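Bromona – Board Members and Associate Trainers Wanted

14 shares | 3 comments

Posted 30 December 2018

Bromona is looking for new people. Two kinds. Non-executive board members (3 places, unpaid, expenses covered) and associate trainers, paid by the day, to work with us on leadership and workplace culture programs. Please read the whole thing before you write in, a lot of people don't.

We're a small nonprofit. We go into organizations that know something is off in how they're run – who gets heard, who gets promoted, who leaves after a year – and we work with their managers until it shifts a bit. Clients right now include Kitel and the Adjei housing group. Last year 447 managers went through one of our programs, and we can't keep up with the size of team we have.

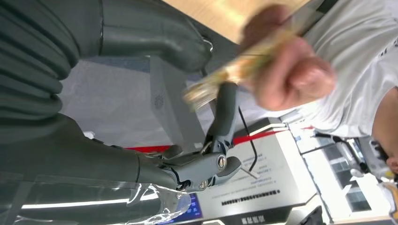
Board members first. We meet in the evening, every other month, plus one full day in November for planning. You don't need to have sat on a board before. You do need to read the papers ahead of time and be willing to disagree out loud. Finance or legal background would be very welcome, so would anyone who has run a service or managed people on shifts. We would also love to hear from somebody who knows technical workplaces, the kind where the culture questions come a distant second. Engineers make good board members in our experience. They ask what happens if it breaks.

Term is three years, can be renewed once. Chair is Fuseini Aryee, who will meet every shortlisted person for a coffee before the formal interview.

Now the trainers. What we want:

- real experience running groups, not just presenting slides
- comfortable with a room that doesn't want to be there
- able to travel, sometimes overnight
- coaching training of some kind, any school is fine
- can write a short clear report afterwards. Short! 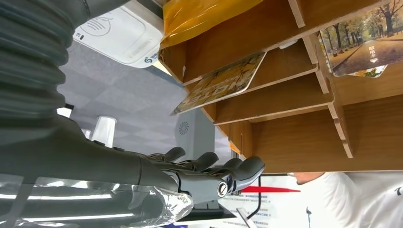 Bromona Bulletin, No. 3

Day rate is 400 dollars plus travel, paid within the month. Expect around two days a month to begin with, more once you've co-led a full program. New trainers shadow first, then co-lead, then go on there own. Shadow days are paid at the same rate. We used to not pay them and that was wrong.

There is also a learning fund of 3000 dollars shared between all associates, for courses, supervision, books. You ask, we mostly say yes. 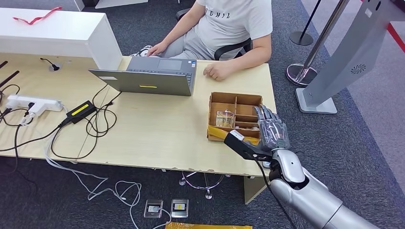
Han-gyeol Noh looks after the associates and will be your main contact once you start. Han-gyeol also runs the Plallaleo program, our mentoring scheme for first-time managers, and may ask if you'd like to take on a mentee. Saying no is fine and doesnt count against you.

How to apply: two pages max, no resume template needed. Tell us which role, what you've done, and one time you changed your mind about someone you worked with. Send it through the contact form, put "board" or "trainer" in the subject line. No deadline as such – we read as they come in and stop when the places are filled.

Interviews by video or in person, your pick. Access needs, childcare, odd hours, just say so.

Related
Why we pay for shadow days
Meet the board: Fuseini Aryee
Plallaleo mentoring – applications open
What managers at Kitel told us
Notes from the November planning day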